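Home | News | Shows | Venues | Visits | Contact

Search this site... Go

Open day at the Karnard, Jamton

I've been going to country shows at the Karnard since I was a teenager, and on Saturday I finally got to see the back of it! The hall opened in 1974 and holds 1000 on a good night, standing. Fiona Cruickshank, who books the bands, took our group through the loading dock, up the narrow stairs and right out onto the stage (bigger than it looks from the floor, and it slopes a little).

Isla Munro let us sit at the sound desk and push the faders on an old Matić live tape. I could have stayed there all day. The pedal steel alone gave me goosebumps. 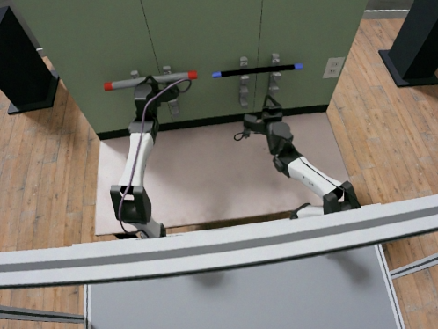
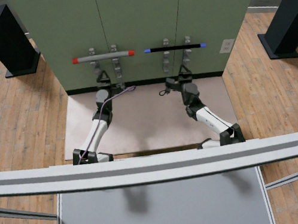 Green wall panel, rods with colored end caps in the first two. 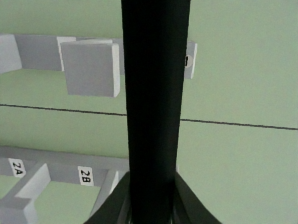

Coming up in July

Drirnik play two nights, with 150 seats held back for the door. Get there early, the parking lot fills fast.

Contact the editor | © Jamton Live Music Pages | Back to top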